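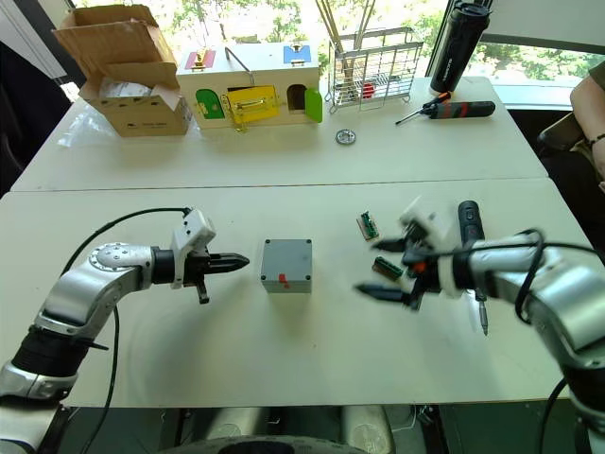 03/08/2020

Skestalo 5 is out at last and I've been up far too late with it! It's the mod that gives rivers proper seasons, so they flood in spring and shrink to a trickle by September, and the new version finally does silt. Real silt, that settles on the inside of bends and builds up into little islands if you leave it alone long enough. I spent the whole morning trying to work out how to mark my survey points along the bank, and in the end I built small square markers out of grey stone with a dark dot in each corner of the top, like the screw holes in the lid of that grey box on the white table, and a strip of red along the bottom of the front. They show up beautifully against the mud and I can find them again after a flood.

My town is called Iltitz and it sits on the outside of a big bend, which I now know was a terrible choice. The bank has moved back towards the bakery twice. I've put in 333 blocks of oak piling and the river just goes round the end of it – so clever, and so annoying. Ieva Juška on the forum says to plant willows upstream and wait, as the roots count as a soft barrier and slow the water before it ever reaches you. I've planted a whole row and will leave them to grow overnight with the game ticking over.

Other things I want to remember. The config file has the flood height set at 260 by default, and if you use the tall mountains from Skesisent you want to raise it or the upper lakes never spill. Also the old Siliņa bridges don't line up with the new water levels, so take them down before you update (I lost two, plus a donkey).

Tried the big map after tea, the one 2000 blocks across, and it ran better than I'd hoped. A bit of stutter when the thaw started and then smooth all the way down to the sea. I followed the brown water in a boat the whole way and watched it fan out into the bay, and I haven't enjoyed a mod this much in ages!

Tomorrow: move the bakery, check the willows, and ask Ieva what on earth eels are for.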